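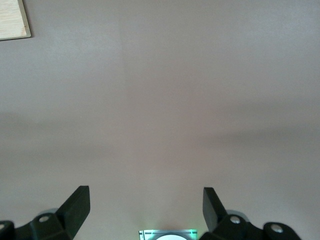 Opened by Aurelia Cârstea
Queue: Equipment requests
Status: Waiting on purchasing
Priority: Normal

Request

We need a decision on gripper fingers for the second arm before the December budget closes. The current set is the flat black pads, two per gripper, held on with screws. They do the job on thin wood pieces, but we keep one spare set for both stations and I don't want to go into next year like that.

Two quotes came in. Nanex sells the finger pads separately from the brackets. Undon only sells the full assembly — pads, brackets and screws together — and wants a minimum order of 3.

Log

9:40 — Asked Nanex if the pads fit our brackets. They want the hole spacing. Sent it from the drawing.

11:15 — Nanex confirms the fit. Price is 154 per pair, shipping not included.

11:30 — Undon quote is 600 for the minimum order. Works out cheaper per set, but we'd be paying for brackets we don't need. None of ours have failed.

1:05 — Yurchenko asked whether the wrist camera and light should go on the same order. My answer is no. The wrist unit is still under the Wusura service plan, and if we swap it ourselves the plan stops covering it. Please keep it off this ticket.

2:20 — Checked the work surface at station 2 as well. Plain top, no markings. I'd like a printed positioning mat there so the boards go down in the same place every time. That comes out of the supplies line, so I'll open a separate ticket.

3:45 — Purchasing wants to know why we can't wait until spring. If a pad cracks on both arms, one station stops until the part arrives. Nanex won't give a delivery date without an order number.

Proposed

Buy two pairs of pads from Nanex now. Leave the brackets alone. Look at the Undon assemblies again when we plan for a third arm.

Still open

Shipping cost from Nanex.
Cost center for the second arm. The form still shows the old one and rejects the new code.
Approval from Yurchenko.

Please don't close this ticket when the order goes out. I'll close it once the pads are fitted and both grippers have been recalibrated.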